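FOR IMMEDIATE RELEASE
Saturday, August 21, 2021

Skirkeck Voters' Forum Asks County to Hold Judge Hearings Where People Can Hear Them

SKIRKECK – The Skirkeck Voters' Forum today called on the Drendier County Board to move its confirmation hearings for appointed judges out of Room 10 of the Hlongwane Building, which seats 10, and into a room that seats the public.

The Forum delivered a petition with 600 signatures to the county clerk on Friday. The clerk accepted it in Room 10, where it took up one of the chairs.

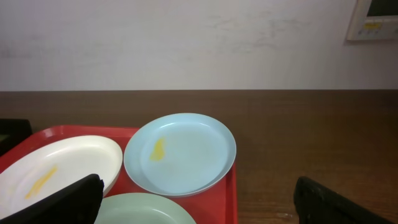
Under county rules, a nominee for the bench must answer questions in open session before the Board votes. The last such session opened at 7:45 in the morning and closed 19 minutes later. The transcript runs to four pages, one of which concerns parking.

"We have no quarrel with the nominee," said Forum chair Benedita Macedo. "We would have liked to find out whether we had one."
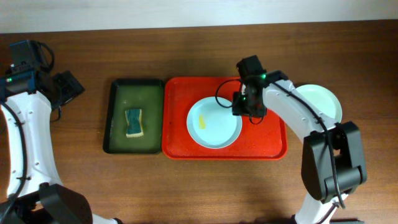 The petition asks for three changes. Hearings would start no earlier than 6 p.m. Notice would go up two weeks ahead, on the county website as well as the corkboard outside the assessor's office. Written questions from residents would be read aloud, including the long ones.

Board members have said that evening sessions would be a burden on staff. The Forum notes that the Board met until 11 p.m. in the spring to settle the wording on a welcome sign. 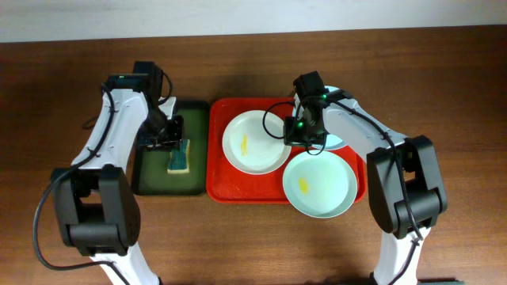 Skirkeck Voters' Forum – Courts and Appointments Group

The group has read the record of all 101 appointments made since the present rules were adopted. In 92 of them, no member of the public spoke. The Board has described this as a sign of broad satisfaction.

"My neighbors in Uleck have opinions on everything from culverts to geese," said Conceição Antunes, who led the review. "I don't believe they went quiet on judges."

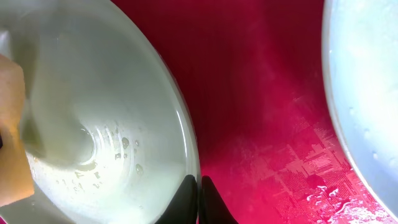 The Board may take up the petition at its next regular meeting, or it may refer it for study. A 2014 petition on the same subject was referred for study and is, as far as the Forum can learn, still being studied.

Copies of the petition and the full review are available from the Forum on request. Residents who wish to speak at the meeting must sign up in person, in Room 10, before noon.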